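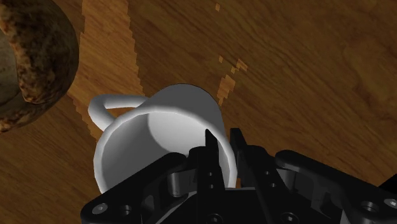 **Lyle Achterberg** · posted in *Simulation and virtual cells* · Mar 31, 2021

## Mug keeps popping out of the gripper in my simulated cell. Friction, or have I set the tool up wrong?

Hello all, first proper post after a long time lurking, so be gentle!

I've been building a tabletop cell in Vikine over the past few evenings. It's one arm on a pedestal next to a wooden table, and the job is to pick up a white mug by the wall (one finger on the inside, one on the outside), lift it, and put it down again in another spot. I've got two views running, one down by the gripper and one from across the room.

The approach is fine. The arm comes down, the fingers end up at the mouth of the mug, and I tell them to close. Then one of three things happens:

- it grips and lifts and I do a little cheer
- the mug tips, slides along the fingers and drops back on the table
- the mug goes off like a champagne cork and I find it on the floor

I left a batch going overnight, 2,000 tries with the mug turned a bit differently each time, and the good lifts aren't even half. The annoying bit is that the bad ones don't bunch up. I was hoping to find it only failed with the handle pointing one particular way, but they're all over the place.

Things I've fiddled with so far: friction on the mug (up to silly levels, it helped with the sliding and made the champagne corks worse), mug weight, closing speed, and the gripping force, which I've had anywhere from feeble to crushing. I also swapped the gripper model for the Losance one and had to redo the tool frame by hand, so that could well be where I've gone wrong. I typed the numbers in from a drawing and I'm not totally sure I measured from the right face of the flange. 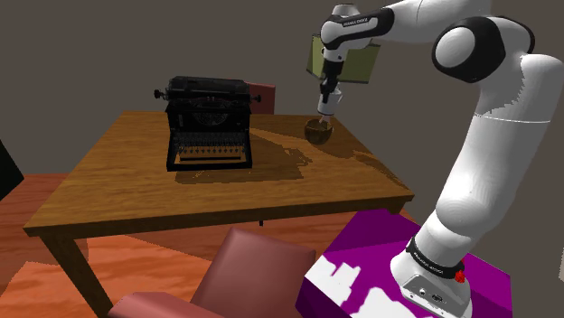
The bowl is my control, if you like, and it behaves much better than the mug. I can pick that up by the rim nearly every time with the same settings, same speed, same everything. The typewriter never gets touched, it's only there as something for the path planner to keep clear of.

So is this a friction problem after all, or the tool frame, or something about the mug itself? I'd rather understand it than keep turning knobs. I don't mind rebuilding the thing from scratch if I have to (well, I do mind a bit).

Physics is the Jesell plug-in on its standard settings, if that matters.

---

### tapwrench

Have you tried turning the friction up? Default is far too low for anything smooth. I had a bottle that wouldn't stay put and that sorted it.

> **Lyle Achterberg:** Thanks, but yes, it's in the post. More friction stops the slow slide and gives me more of the flying mugs.

> **tapwrench:** ah sorry, read it on my phone. Slower closing speed then?

---

### Oonagh P.

I spent most of a winter on almost this same problem so you have my sympathy! I'd bet on two faults sitting on top of each other, and that would explain why your failures look so random.

Start with the mug. Go and look at its collision shape, and I mean the collision shape, the one the physics uses, because the pretty one you see on screen can be something else entirely. A lot of imported models get wrapped in a single convex hull when you bring them in. For a box that's lovely. For a mug it means the hole gets filled in, so as far as the physics is concerned you've got a solid lump, and you're asking it to let a finger sit inside the lump. It pushes the finger out as hard as it can and there's your champagne cork. Turning the friction up just winds the spring tighter.

There should be a "show colliders" tick box somewhere in the view menu. Turn it on and look straight down into the mug. If you see a lid across the top, you've found it. You want the mug split into a ring of small convex pieces with a floor and a separate handle. Ten pieces round the wall did it for me, fewer and you get flat spots that the inside finger rocks on. Check your bowl as well while you're in there. I wouldn't be surprised if it had been split properly by whoever made it and the mug hadn't.

Then the tool frame. Don't trust the drawing, check it in the scene:

1. Put a little marker ball on the tabletop at a position you know.
2. Send the tool point to it with the gripper pointing straight down, and stop just above.
3. Spin the last joint half a turn and look again.
4. If the fingertips swing round the ball in a circle, your sideways offset is out. If they stay centred but sit too high or too low, it's the length.

When I did a gripper swap like yours I was out by 2 mm and had been blaming the mug for days. That's plenty when you're straddling a thin wall, as one finger gets there first and shoves the mug over before the other one arrives. That would be your tipping and sliding.

Last thing, and only after the other two: run the physics at a finer step. I use 400 steps a second for anything with fingers in it. It's slower, so don't do it for the overnight batches until you know the rest is right. And put your friction back to something sensible first or you won't be able to tell what fixed what.

> **Lyle Achterberg:** Oh for heaven's sake. Ticked the box and there's a lid on it. Flat as you like, right across the top. The bowl is in lots of neat wedges. I feel a bit daft, but thank you, I'd never have looked there!

> **Oonagh P.:** Don't feel daft, everyone does it once. Do the spin check anyway.

> **Lyle Achterberg:** Done. It swings. Only a tiny circle but it's there, so I did measure from the wrong face and then fudged something else to make up for it. Redoing it tonight.

---

### Kuipers workshop bench

Agree with all of the above, especially the half turn test. We do the same on the real arm with a pointed bit of rod clamped to the table, and it goes on the sheet every time the gripper has been off for cleaning.

Small extra: save the tool frame under a new name with the gripper in it, don't overwrite the old one. Otherwise the next time you swap back you'll load the Losance offsets onto the other gripper, and you're down this hole again. Also check that the weight and centre of mass of the tool were updated when you swapped. They're on a different tab in our version and easy to miss. If they're wrong the arm sags a bit at full stretch, and you'll see your fingertips land lower on the far side of the table than on the near side.

I'd leave the closing speed alone for now.

> **Lyle Achterberg:** Weight was still the old gripper's. Different tab here too. Changed it, and I've saved the frame under its own name. Mug is in pieces now (on purpose), a short batch is running, and I'll put the numbers up when it's finished.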